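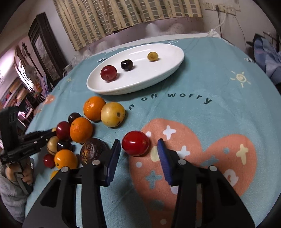
The fruit table at Plivham House falls under the dining room part of the October round, and it gets the same checks as the kitchen counters. Fruit set straight on the cloth is marked down even when the plate is only an arm's reach away. The white oval plate had three small fruits on it and plenty of room, while the mandarins, a cherry tomato and several grapes were on the teal cloth. One pale yellow fruit in the group has a dark brown round blemish and smaller spots, and it is touching a mandarin. See items 3 and 5.

Dining room, Jalonow wing, form 1092
Checked at 8 a.m., before breakfast service

1. Table stands level, no wobble. OK.

2. Cloth clean and changed on schedule. OK. The hem hangs low on the window side - fold it under or use the shorter cloth from the Vernau order.

3. Fruit on a plate or in a bowl, not on the cloth. NOT MET. Move it all to the oval plate, or bring a second plate if it won't fit in one layer.

4. Plates free of chips and cracks. OK for the ones in use. Two in the sideboard have chipped rims and should be thrown out.

5. No damaged or spoiled fruit out for residents. NOT MET. Take out the spotted yellow one and turn over whatever was next to it. Soft spots on the underside are easy to miss.

6. Small round fruit cut for residents on the soft diet list. See comment. Whole grapes and cherry tomatoes are fine for general service, but the list has to be checked before they go out. Grapes are cut lengthwise in quarters. The list on the pantry door was last month's.

7. Fruit washed before it goes out. Initials missing on the wash sheet for one morning. Otherwise OK.

8. Pantry fridge at 40 F or below. Read 38. OK.

9. Floor under and beside the table clear. OK. One grape stem swept up during the check.

10. Hand gel at the door filled. Low. The Aoki dispenser takes the large refill, and there are 29 of the small ones in the closet that don't fit it. Please stop ordering those.

Result: 2 items not met, both to be put right before lunch. Items 6 and 7 will be looked at again on the next round - bring the current diet list and the wash sheet.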